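El rincón del taller: pestañas azules 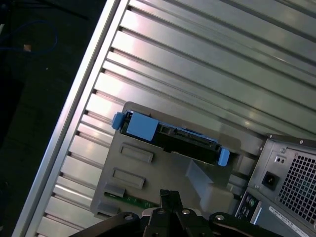

Foto: Elikem Addo / Boletín Mosow

Este mes me ha dado por los discos duros, ¡qué le voy a hacer! Me encantan estos soportes negros con sus piezas azules – se ven a la primera entre tanto metal gris – y en julio quiero dedicarles una tarde entera en el taller. Ewurabena Nyarko trae bandejas y destornilladores, yo pongo el café. Hay 18 plazas y cuesta 3 euros. Si tenéis en casa un disco viejo muerto de risa en un cajón, traedlo (con copia hecha antes, por favor) y le buscamos sitio.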